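25 Feb 2022

Back from the open day at Besano. Two hours by train each way, worth it for the afternoon session. Morning was mostly slides. Serena Longo gave the overview of the Jalden simulator, and I wrote down very little because most of it was in the handout. The part I wanted came after lunch, when Anatole Chevalier put the demo up on the wall screen and took questions while it ran.

The task is a small cabinet with a handle, and an arm hung from the ceiling that has to take hold of it and open up. All of it is rendered. He said the policy is trained over 3,000 simulated episodes, with object positions redrawn at each reset, and then scored on 672 held-out layouts. I asked what counts as a success. The answer was an opening distance measured at the joint, with no penalty for knocking things over on the way. I would want the penalty.

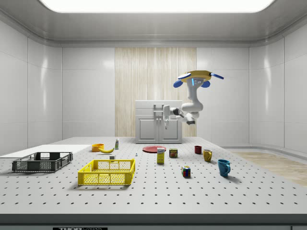
Jalden cabinet task, arm reaching for the handle.

The clutter on the table is ordinary household stuff: baskets, mugs, a banana, a Rubik's cube. None of it belongs to the task. Chevalier calls these items distractors and says the early policies were thrown off by anything yellow, which he put down to a narrow set of textures in the first version. The perforated tabletop is modeled down to the THOR LABS label on the front edge. Hajar Tahiri asked if the hole grid costs much to render. He said very little, they treat it as a texture. I am not sure I believe the shading at low angles, but it did not matter for what we were shown.

Questions I got in:
Contact model at the fingers. Soft contact, friction fixed per object. No slip estimate yet.
Control rate. 400 Hz inner loop, policy much slower. He did not give the figure.
Reflections off the glossy walls. Left in on purpose, Inès Marty's idea — she wants the vision side to see bad lighting early.

Transfer to hardware was the weak part of the talk. One slide, no numbers. Longo said to ask again in March.

Coffee with Chukwuemeka Iyamu before the train. He thinks we should port our drawer task from Wurnach before building anything new. I agree on the order but not on the effort; our joint limits are defined differently and the handle meshes are poor. Told him I would send the file list.

To do: file list to Iyamu. Write to Chevalier about the reset script. Claim the train fare.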